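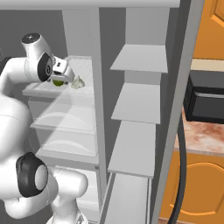 What the fridge arm changed for our restocking crew
Amirhossein Hashemi
Sunday, September 15, 2024

1/
I run the restocking crew at Wollora. We look after the kitchens in 162 serviced apartments. People keep asking me about the robot arm, so I'm going to write down what has changed at work and what hasn't, and then I can send people the link.

2/
There are six of us. A normal visit is: let yourself in, open the fridge, take out whatever is old, put in what the guest ordered, wipe the shelves, lock up. The order comes in on a tablet. Most of the time in a visit goes to the fridge.

3/
In January the company signed with Fakumier for an arm that does the fridge part. So far most of the work has been in simulation. There's a modeled kitchen with a fridge in it, and the arm practices there before anyone lets it near a guest's groceries.

4/
I expected to have no part in that. Then Fakumier asked for someone who stocks fridges to sit in on the runs, and I got two mornings a week. I had never used simulation software. It took me a couple of weeks to stop getting lost when I moved the view.

5/
The first thing they gave me was a list of 400 test runs and a form. For each run you mark what the arm was asked to do, whether you would have done it that way, and if not, why not. The last box is the one they read.

6/
My most common note is about reach. A person leans in with a shoulder and can see the back of the shelf. The arm has its own shoulder and elbow to fit past the open door, and it's easy to plan a path that is fine for the fingers and bad for everything behind them.

7/
Second most common is neighbors. Glass next to fruit, a jar next to a carton. When I pick up a lime I move the glass beside it first without thinking. That had to be written as a rule, and I had to decide how close counts as too close. We argued over that one for most of a morning. 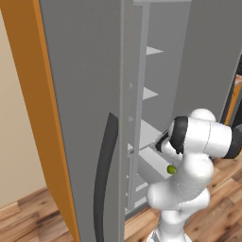 8/
Doors were the next argument. In a lot of our units the fridge sits tight against a cabinet and the door won't swing as far as you'd like. Everyone on the crew knows which units those are. None of it was written down anywhere. Now it is, one line per unit, and new hires get the list too.

9/
408 is the worst. Narrow galley, door opens toward the wall, and the bottom drawer only comes out if you lift it. I sent the measurements in and asked them to build a version of it. They did, and we agreed the arm would not be scheduled for 408. It stays a hand job.

10/
What changed for the crew: the schedule, mostly. We used to go out in ones. On the pilot floor we go in twos, with one person on the arm and one doing the rest of the kitchen. It's less lonely. It also means two people need the same break, and the old roster did not allow for that. Fixed now, after some complaints, including mine.

11/
The lifting is different. Low drawers are hard on knees and backs, and two of us have had trouble with that for years. If the arm ends up doing low shelves, I'll be glad. At the moment it's mostly middle and top shelves, so the knees are doing the same work as before.

12/
Pay. I'll say this plainly because I get asked in private. Whoever runs the arm gets the trainer rate for those hours. That was not in the first offer. We asked for it as a group and it went in at the second meeting. If your workplace is about to do something like this, ask before the pilot starts.

13/
Jobs. Six people before, six people now. The company has put in writing that this holds until the pilot ends. I don't know what happens after that and I'm not going to guess in public. I asked for a date when we'd be told, and I'm still waiting for one.

14/
What I don't like: the log. The arm records every run with a time on it, and the first draft of the report put our names next to those times. So a slow visit looked like a slow person. We got the names taken off. The times are still there, and I'd like to see who gets that report.

15/
What I do like: being asked. I've stocked fridges for years and the layout rules we follow came from an office. Now if I say eggs don't go in the door bin because the bin gets slammed, that goes in the plan and the office rule gets changed to match.

16/
Rattanakul, the other building group in our area, is looking at the same setup. A few of their people have messaged me. I'm happy to share our blank form and the unit list template. I can't share the runs themselves, those belong to Fakumier.

17/
To the person who asked if I could do the Fakumier side full time: maybe, but I'd miss the rounds. Two mornings at a screen is enough for me. By the second coffee I want to go and carry something.

18/
Next up is the top floor, starting with the units that have the wider kitchens. I'll add to this thread once we've done a full week there. Replies are open, but I'm on shift until four tomorrow, so it may be evening before I get to them.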